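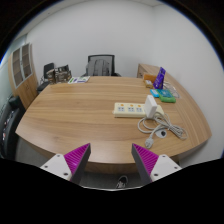
A desk in an office. Big one.

Can we please stop buying desks this size. Or at least stop handing them out like medals.

I've worked in 4 offices in 13 years and every one had a room with a desk you could land a small plane on, and whoever got the room got the desk. At Plorkine the thing went in before the last wall went up. Meanwhile over at the Drolton branch two of us shared a table meant for one, and did the billing for the whole county on it.

What does a big desk do? It collects. Mugs, old catalogs, the Grildale contract that everyone swore was lost in April. A big desk is a floor you don't have to bend down for. And it puts five feet of wood between you and whoever came in to ask for something, which I suspect is the point — nobody asks for a raise from that far away.

Yes, some people need the room. Drafting, maps, sewing, fine. Give them two. But a manager with a laptop and a phone? Come on.

I asked for a smaller one when I moved to Baudry and they thought I was being demoted. Seriously, someone closed the door to ask if I was okay. I was fine. I could reach evrything. I could also get a second chair in, and people started sitting down in it and telling me things, over four months of things I should of known already.

Measure the work, then buy the desk.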